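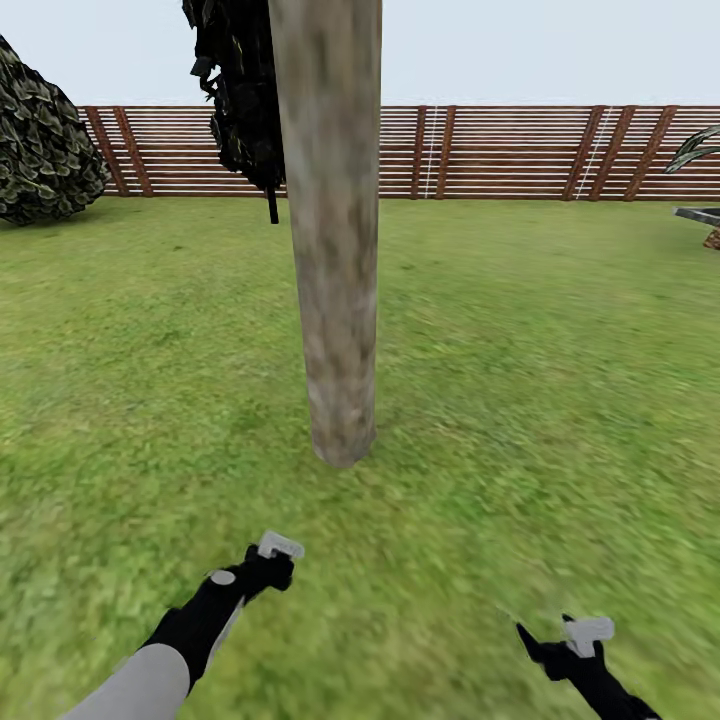 By Ilze Morvan

At Skodley, the working day of a gardener in January used to begin with a ladder. Now it can begin at a desk. The company cares for 551 private gardens near Sosa, and it is preparing two-armed robots for the heavy part of the job. They practice in a simulated backyard, with a lawn, a fence and a trunk to work on, and the gardeners judge every attempt. So far they have judged 3523.

The tool is held to the trunk and white bits fly - for a gardener the picture is easy to read, but the opinions about it are different.

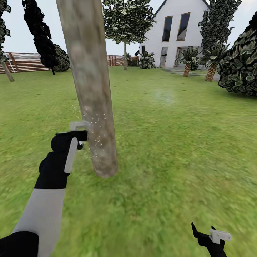

One gardener wrote to us after our first report that her back is grateful, but that she did not learn a trade for 60 hours of watching a screen. She asked who will teach the apprentices to hear when wood is going to split.

The managers answer that no one has lost a position. Two gardeners have moved to the office for the whole winter, and their pay is the same. What has changed is the talk at lunch.

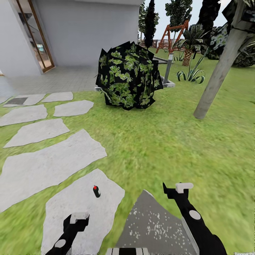
Before, people spoke of weather and clients. Today they argue about whether a cut was too low, and the younger ones argue with the older ones as equals. I found this the most pleasant surprise of my visit.
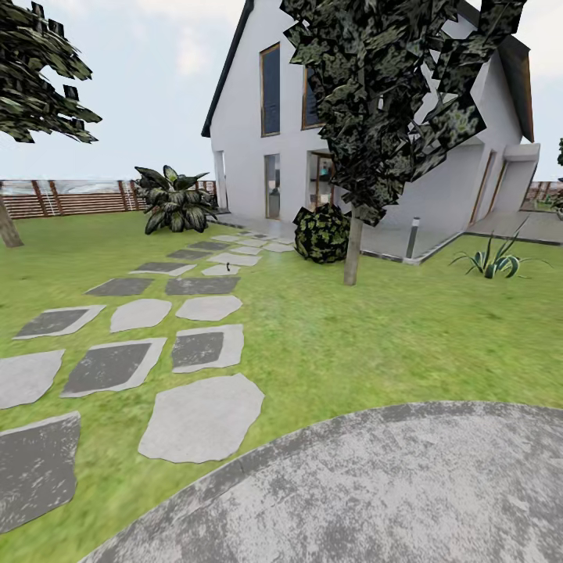

What comes after the winter

Skodley plans a first trial in a real garden at Estance. A gardener will stand beside the machine and can stop it at any moment.

Home Features Work Archive Subscribe
Search articles Enter keyword Go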